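Relten is asked each June whether machines are ready to take on kitchen chores. Our position for the present year is that they are not, although simulated trials are now a useful guide. 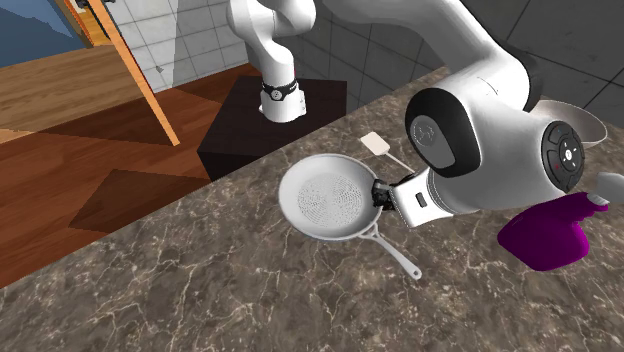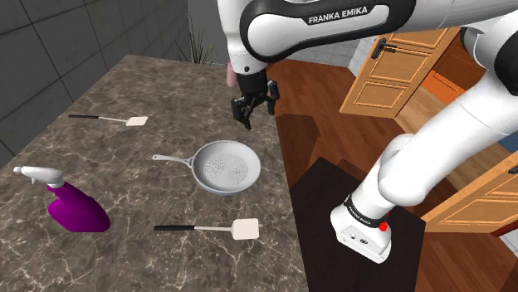
Peng, our smallest household trial, concerns the clearing of a counter after cooking. It has been given 2,000 simulated attempts. A frying pan with a long handle remains harder to place than a spray bottle, and we will not schedule a physical kitchen until 70 percent of attempts succeed.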